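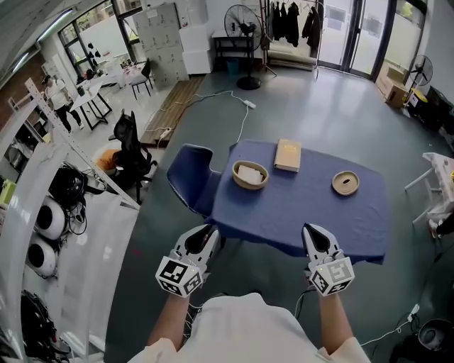

Preguntas frecuentes sobre la recogida de residuos eléctricos y enseres domésticos

Mancomunidad de Prarkberg y Condberg
Texto revisado el 16/10/2018

¿Quién puede utilizar el servicio?
Toda persona empadronada en Prarkberg o en Condberg, así como los titulares de una segunda residencia que estén al corriente del pago de la tasa de residuos. Los comercios y oficinas disponen de un procedimiento propio, regulado en el anexo II de la ordenanza, y no deben emplear el formulario doméstico.

¿Qué objetos se recogen a domicilio?
Se recogen muebles, colchones, alfombras, electrodomésticos grandes y aparatos de calefacción sin combustible. Los libros, la ropa de casa y la vajilla en buen estado se entregan en la sala de reutilización del punto limpio Kivi, en horario de atención al público. Los escombros, las pinturas y los neumáticos quedan excluidos de la recogida a domicilio en todos los casos.

¿Cómo se solicita la recogida?
Por teléfono, extensión 294 de la centralita de la Mancomunidad, o presencialmente en la oficina de Trornow. El solicitante debe indicar la dirección completa, el número de objetos y sus medidas aproximadas. Recibirá una referencia de expediente, que conviene anotar en un papel y fijar de forma visible al objeto más voluminoso.

¿Cuántos objetos se admiten por solicitud?
Un máximo de ocho. Si el volumen es mayor, como sucede a menudo en los vaciados de vivienda, deberá pedirse una visita de valoración previa. La visita es gratuita y no obliga a contratar el servicio.

¿Cuándo y dónde se depositan los enseres?
En la acera, junto al portal, a partir de las 21 horas de la víspera. No pueden obstaculizar el paso de peatones ni el acceso a garajes. El personal no entra en las viviendas, salvo que exista un informe de los servicios sociales que lo autorice — en tal caso, la intervención se concierta con el titular o con su representante.

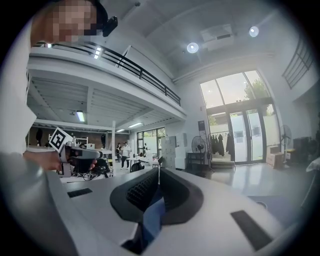
¿Cómo deben entregarse los cables y los aparatos pequeños?
El pequeño material eléctrico no se recoge en la vía pública y ha de llevarse al punto limpio Kivi. Se aceptan cargadores, alargadores, teléfonos, radios y herramientas sin aceite. Los cables pueden traerse sueltos o en ovillo: una maraña de cables negros como la que aparece en la fotografía, apoyada junto a los equipos, se admite sin necesidad de desenredarla, siempre que se haya separado antes de los aparatos que no se desechan. Las pilas y baterías extraíbles se depositan en un contenedor distinto, señalizado en la entrada.

¿Se borran los datos de los ordenadores y teléfonos?
No. El borrado corresponde al usuario y debe realizarse antes de la entrega. Una vez depositado, el aparato no puede devolverse.

¿Tiene algún coste?
La recogida doméstica es gratuita hasta tres solicitudes por año natural. A partir de la cuarta se aplica la tarifa vigente, expuesta en el tablón de la oficina de Trornow. El abandono de enseres sin solicitud previa se considera infracción leve y puede sancionarse con multa de hasta 500 euros.

¿Hay interrupciones del servicio?
Durante el mes de julio la recogida a domicilio se presta en días alternos, por lo que los plazos pueden alargarse. El punto limpio mantiene su horario habitual — excepto los festivos locales de cada municipio.

¿Dónde se presentan las reclamaciones?
Mediante escrito dirigido a la Unidad de Residuos, a la atención de D.ª Aba Odoi, haciendo constar la referencia de expediente. Las reclamaciones por daños en fachadas o vehículos deben acompañarse de un presupuesto de reparación.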